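Small Kitchen Forum > Electric Pots and Cookers
Thread: Bottled water or tap water in a small electric pot?

petar_medlow
Posted 2020-04-10
Hello to all. I have bought a white electric cooking pot with a steel inner pot that can be taken out. In my town, Medlow, the tap water is hard and it leaves white spots on metal. So I am thinking to use only bottled water for cooking.
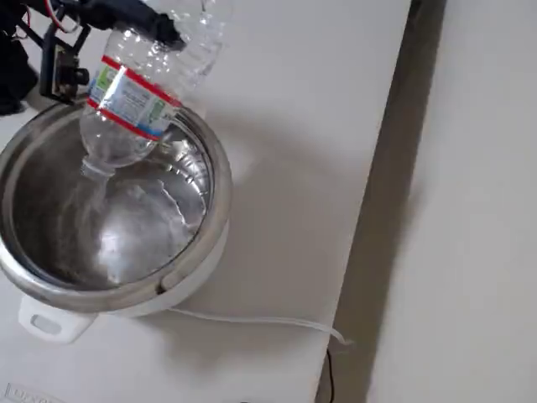

My second question is about the amount. The booklet says to fill not more than 70 percent, but inside of my pot I don't find any line. How do you measure? I cook mostly noodles and sometimes rice for two persons.

farina42
Bottled water for noodles is wasted money, in my opinion. You drain it and it goes to the sink. I have cooked with hard tap water since December and I clean the pot with vinegar when the spots come. It takes eight minutes.

About the amount, I use a kitchen scale one time, then I remember how high the water stands.

markero_3351
I do not agree with farina42. For noodles, yes, tap water is fine. But rice drinks all the water, and with hard water my rice has a strange taste. I keep one bottle beside the pot only for rice. Also the bottle is a good measure, you know how much is in a full one.

What I would check first is how the inner pot sits in the housing. The outside of it must be dry before you put it back – this is more important than which water you buy.

petar_medlow
Thank you both. I did not think about the vinegar. My inner pot is quite shiny and I want that it stays so. I checked the seat as Markero says, and there is only a thin gap on the side between the steel and the plastic. Is it normal?

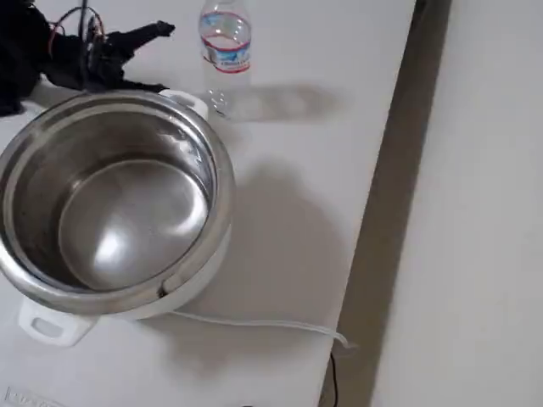

RE: Gap around the inner pot

markero_3351
Normal. The steel needs a little space when it becomes hot. If you can turn the pot with your hand and it does not rock, leave it so.

But please look at your cord. If it comes near the edge of the table, somebody will pull the pot down with hot water in it. I put mine toward the wall.

farina42
For the cord I agree. For the rice I still don't. I made rice with both waters and my family could not say which was which. Maybe your water is worse than ours, this I can't know.

petar_medlow
I will move the cord. For the moment I make the noodles with tap water and the rice with bottled, and I will compare. One more thing, do you lift the pot by the two handles when it is full? They are plastic and I am not sure how strong they are.
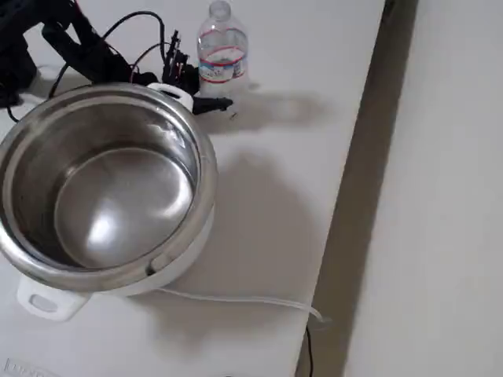
RE: Lifting by the handles

farina42
I lift with both hands, but only after I pull out the plug and wait a little. When it is really full I don't lift at all, I take the water out with a ladle.

markero_3351
Same as farina42, this time we agree. Write to us how the rice was.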